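Lista de revisión del taller de carpintería compartido, con comentarios

Nave Sfeir, planta baja. Revisión de apertura de temporada, 26 de abril de 2018

Vuelve la lista larga, la que hacemos antes de abrir las inscripciones, y este año con comentarios en casi todos los puntos porque hubo muchas preguntas la última vez. ¡Me encanta que la gente pregunte! Cada línea lleva su resultado (CONFORME, PENDIENTE o CORREGIR) y debajo lo que encontré. Quien tenga llave de la nave puede repetir cualquiera de las comprobaciones por su cuenta; la hoja en blanco está en la carpeta verde, junto al teléfono.

1. ACCESOS Y SALIDAS

1.1 Puerta principal abre hacia fuera sin esfuerzo. CONFORME
Engrasadas las bisagras. Se nota muchísimo, antes había que darle con la cadera.

1.2 Salida trasera despejada por ambos lados. CORREGIR
Por dentro, perfecta. Por fuera había dos palés apoyados contra la hoja. Los aparté yo, pero el sitio de los palés es el patio, pegados al muro, y voy a pintar una franja amarilla en el suelo para que quede claro.

1.3 Luces de emergencia. CONFORME
Cortada la corriente desde el cuadro, encendieron todas. La del pasillo del almacén tarda un poco más que las otras y la dejo apuntada para agosto.

1.4 Suelo sin desniveles ni cables cruzados. PENDIENTE
El alargador de la ingletadora sigue atravesando el paso. Jivero viene a poner una toma nueva en la columna y con eso nos lo quitamos de encima. Hasta entonces, canaleta de goma puesta siempre, también para un corte de un minuto.

2. INSTALACIÓN ELÉCTRICA

2.1 Diferenciales probados con el botón de test. CONFORME
Saltan los tres a la primera.

2.2 Cuadro cerrado y rotulado. CONFORME
¡Por fin todos los rótulos coinciden con lo que cortan! El circuito que decía «aspiración» alimentaba el termo. Corregido.

2.3 Clavijas y cables de máquinas portátiles. CORREGIR
Retirada una lijadora orbital con la funda del cable pelada junto a la carcasa. Lleva una cinta roja y está en el estante de averías. Por favor, no la devolváis al panel «porque funciona». Funcionar, funciona, pero se le ve el cobre.

2.4 Setas de parada de emergencia. CONFORME
Probadas con la máquina en marcha, una por una: sierra de cinta, cepilladora, taladro de columna, tupí. La del taladro iba dura y la cambié por una nueva. El tacto ahora es estupendo, se acciona con el dorso de la mano.

3. MÁQUINAS FIJAS

3.1 Sierra de cinta: protector regulable, guías y tensión. CONFORME
El protector baja suave y se queda donde lo dejas. Recordad ajustarlo a la altura de la pieza antes de arrancar. La hoja es nueva y corta de maravilla, así que empujad menos de lo que estabais acostumbrados.

3.2 Cepilladora: puente protector. CONFORME
Muelle cambiado. El puente vuelve solo a su posición. Longitud mínima de pieza: la que marca la placa de la propia máquina, y si tenéis dudas, la garlopa de mano está ahí mismo y da un gusto enorme usarla.

3.3 Tupí. PENDIENTE
Fuera de servicio hasta recibir la guía de repuesto. He quitado la llave del contactor. La tengo yo.

3.4 Taladro de columna: mordaza y pantalla. CONFORME
Falta solo acostumbrarnos a sujetar la pieza. Toda, también la pequeña. Sobre todo la pequeña.

3.5 Esmeriladora: separación entre apoyo y muela. CORREGIR
El apoyo estaba demasiado lejos. Ajustado y apretado. Lo marco como corregir para volver a mirarlo en dos semanas, que con la vibración se afloja.

4. TABLEROS Y MADERA MACIZA

4.1 Revisión de piezas antes de mecanizar. CONFORME
Mi parte favorita de toda la lista. Pasar la mano por la cara y por los cantos (con guante si la madera viene en bruto), buscar grapas, clavos y restos de arena, y mirar la testa a contraluz. El detector de metales está en el cajón de la cepilladora y tiene pila nueva.

4.2 Tableros encolados: juntas. CONFORME
El arce claro es muy agradecido para esto, las juntas se leen de un vistazo. Uña perpendicular a la junta, de extremo a extremo: si la uña engancha, el tablero no va a la máquina hasta saber si es un escalón o una abertura.

4.3 Apoyo estable de la pieza. CONFORME
El tablero tiene que asentar plano. Si balancea al apretar en las esquinas, se calza o se cambia de mesa. Y los topes y sargentos se revisan con la mano, tirando de la pieza, antes de acercar cualquier herramienta.

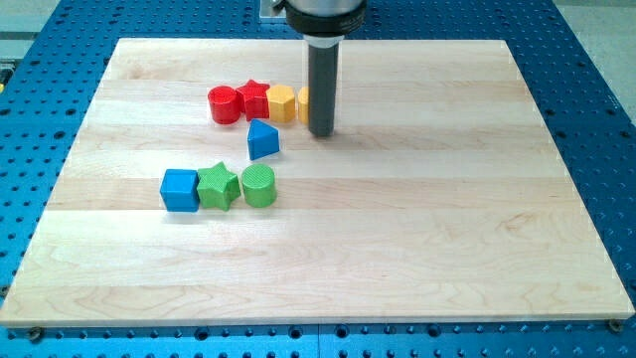
Nadine Saab
Responsable de prevención y monitora de taller

4.4 Almacenaje vertical. CORREGIR
El estante de tableros no tenía cadena en el segundo vano. Ya la tiene. El peso máximo por vano es de 80 kilos y ahora está escrito en grande, a la altura de los ojos. Los tableros más pesados van abajo, tumbados sobre listones.

4.5 Recortes. PENDIENTE
El cajón rebosa otra vez. Hay trozos preciosos ahí dentro, entiendo perfectamente la tentación de guardarlos todos, pero lo que sobresale del cajón acaba en el suelo y lo que está en el suelo acaba debajo de un pie. El que quiera recortes, que se los lleve a casa esta semana. El resto irá a la estufa de la vecina.

5. POLVO Y VENTILACIÓN

5.1 Aspiración conectada en todas las máquinas fijas. CONFORME
Mangueras revisadas, abrazaderas apretadas. La de la cepilladora tenía un tapón de viruta del tamaño de un melón. ¡Qué satisfacción sacarlo!

5.2 Saco del aspirador. CONFORME
Cambiado. Se cambia cuando llega a la raya. Se hace con mascarilla puesta, máquina desenchufada y puerta del patio abierta.

5.3 Limpieza en seco. CORREGIR
Sigue habiendo quien barre con escoba al final del turno y levanta una nube. Usad la boquilla de suelo del aspirador. El aire comprimido no se usa para limpiar bancos, y tampoco la ropa.

5.4 Trapos con aceite. CONFORME
Bidón metálico con tapa, vacío y en su sitio. Los trapos con aceite de linaza se extienden fuera hasta que endurecen o van al bidón, con agua. Nunca arrugados en una papelera. De todos los puntos de la hoja es el que más me gustaría que os aprendierais de memoria.

6. PRODUCTOS

6.1 Envases etiquetados. CORREGIR
Aparecieron tres botellas de agua con líquido dentro y sin etiqueta. Van al punto limpio. Si trasvasáis, rotulador y cinta en el acto: nombre del producto y fecha.

6.2 Fichas de seguridad. CONFORME
Carpeta completa. Añadida la del barniz Ultent, que entró este invierno. Leedla, son dos páginas y explica muy bien cómo ventilar durante el secado.

6.3 Armario de inflamables. CONFORME
Cierra bien. Encima del armario no se deja nada, tampoco los abrigos.

7. PROTECCIÓN PERSONAL

7.1 Gafas. CONFORME
Repuestas las rayadas. Las nuevas caben por encima de las graduadas y son comodísimas.

7.2 Protección auditiva. CONFORME
Orejeras junto a cada máquina ruidosa, tapones en el dispensador de la entrada.

7.3 Mascarillas para polvo fino. PENDIENTE
Pedidas. Quedan las justas para este mes, así que cada cual la suya, con el nombre en la goma.

7.4 Guantes. CONFORME
Para mover madera en bruto, sí. Con una máquina de giro en marcha, fuera. Lo mismo digo de mangas sueltas, pulseras y cordones de capucha. El pelo largo, recogido, y hay gomas en el bote de la entrada.

8. INCENDIOS Y PRIMEROS AUXILIOS

8.1 Extintores. CONFORME
Presión en verde, precinto entero, acceso libre. Había una pila de sargentos delante del de la entrada y ya cuelgan en la pared, que además quedan muy bonitos.

8.2 Botiquín. CORREGIR
Faltaban gasas y suero. Repuestos. Si gastáis algo, apuntadlo en la hoja de la tapa, que para eso lleva un lápiz atado.

8.3 Lavaojos. CONFORME
Botella dentro de fecha y con su etiqueta visible desde el banco de acabados.

8.4 Teléfonos de aviso. CONFORME
Cartel nuevo junto al teléfono, con la dirección completa de la nave y el acceso por el patio para la ambulancia. La extensión interna del conserje del recinto es la 337.

9. RESULTADO Y SIGUIENTES PASOS

Puntos conformes: la mayoría, y con mejor nota que el año pasado. ¡Muy contenta con los diferenciales y con la aspiración!

Puntos por corregir con seguimiento: salida trasera, estado de cables portátiles, esmeriladora, almacenaje vertical, limpieza en seco, etiquetado de envases, botiquín.

Puntos pendientes: toma eléctrica de la columna, guía de la tupí, cajón de recortes, mascarillas.

La tupí no se usa bajo ningún concepto hasta que cuelgue el cartel verde. Las demás máquinas quedan abiertas a quienes tengan hecha la sesión de iniciación. Los que la hicisteis hace más de dos años, pasad a verme y repasamos juntos las paradas y los protectores, es un rato agradable y siempre sale algún truco nuevo.

La próxima revisión completa será en agosto, con la nave parada. Si alguien quiere acompañarme y aprender a rellenar la hoja, que deje su nombre en la última página de la carpeta verde. Traed calzado cerrado.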